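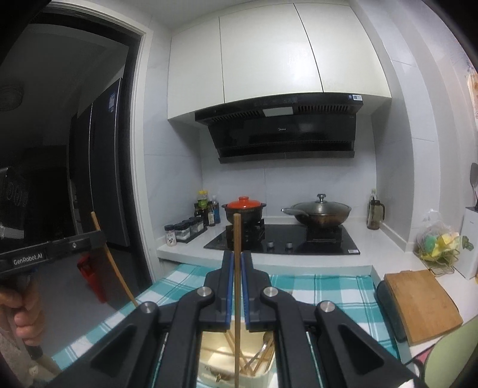 According to Palesa Shabalala, the hard part of a homemade gripper is the fingers, and she would sooner rebuild a frame twice than glue on bad pads once.

Reading time: 2 minutes

Hand-held grippers in home building

A hand-held gripper is a two-finger tool worked directly by a person, with no arm behind it. Home and shared-workshop builders use it to try out finger shapes and grasps before putting anything on a motor. Some work with one, others with a pair, one in each hand.

Construction

The common type has parallel fingers carried on linkage arms that spread to both sides. Metal pivots join the arms and keep the fingers level as they close. Soft pads line the gripping faces. The Brirkum plans, drawn up by Demyd Stasiv in a shared workshop, list 34 parts and leave the pad material to the builder. A later version, Clolix, uses shorter arms – it is stiffer but opens less.

Household trials

Kitchens are a usual place for testing. Thin items such as wooden chopsticks are harder to hold than cups or jars, as a small error in finger alignment lets them twist. A chopstick may be gripped upright or at a slant, and utensil holders add the problem of close neighbors. Stasiv's build log for January has 1562 entries, nine of them marked as pad failures.

See also: Arkska linkage, Marchetti pad

Last updated: January

This site uses cookies. By continuing to read you accept their use.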